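The eight glasses rule, again

Every January the Trustmont wellness bulletin tells us to drink more water, and every January I get the same itch. This year's edition wants eight glasses a day, plus one extra "for every hour at a screen." I asked the people who put it together where the extra glass came from. I was sent a link to the 2024 bulletin.

So I went looking. The eight glasses advice has been going around for decades, and plenty of people who have tried to find a study behind it came back with very little. One common guess is that it grew out of an old estimate of how much water an adult takes in over a day, with the part about most of it coming from food left off along the way. Soup has water in it. So does an orange. Coffee counts too, whatever your aunt told you.

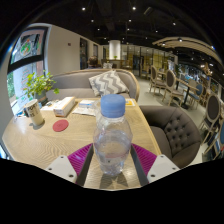

What bothers me more is the stuff that gets sold on the back of the rule. The Hovthorpe branch now has a poster for Sterkora drops, which you squeeze into your water so that it will "hydrate at the cell level." I would like to know where water was going before. A pack costs $19 and makes five servings. I read the small print on the back, and the only claim the company seems ready to stand behind is that the drops taste of lime.

Eylül Saraç on the second floor tried them for a week and says she felt sharper. She may well have. She also quit her afternoon soda that same week and started walking at lunch, so I'm not sure the drops should get the credit. She told me I was no fun, and we left it there.

Then there is the hydration challenge. We're told 547 people signed up last April and that they "reported better energy." Reported to whom, and compared to what? I asked how many finished. The answer was that finishing wasn't really the point of it. Fine, but then please don't put the sign-up number in big type with the word "results" over it. 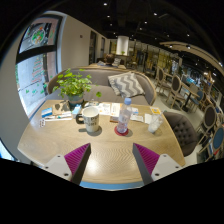 I'm not against water. Some people do need to keep an eye on how much they drink - anyone working outside in the heat, older folks who don't always feel thirsty, people with kidney stones - and they should listen to their doctor over a bulletin, or over me. A few people are told to drink less, and a flat rule for the whole company doesn't help them at all.

For the rest of us, thirst works pretty well. Asabe Ogbonna, who was a ward nurse before she moved to the benefits desk, put it to me this way: drink when you want to, drink more when it's hot or you're sick, and stop keeping score. She didn't charge me anything for that.

The challenge opens again soon, and the Oyewole office is offering a tote bag to the first 200 to sign up. I'll be asking for the finish numbers this time, before anyone writes the headline. If you took part last year and dropped out, I'd like to hear when and why. Leave a note in my tray or catch me by the stairs.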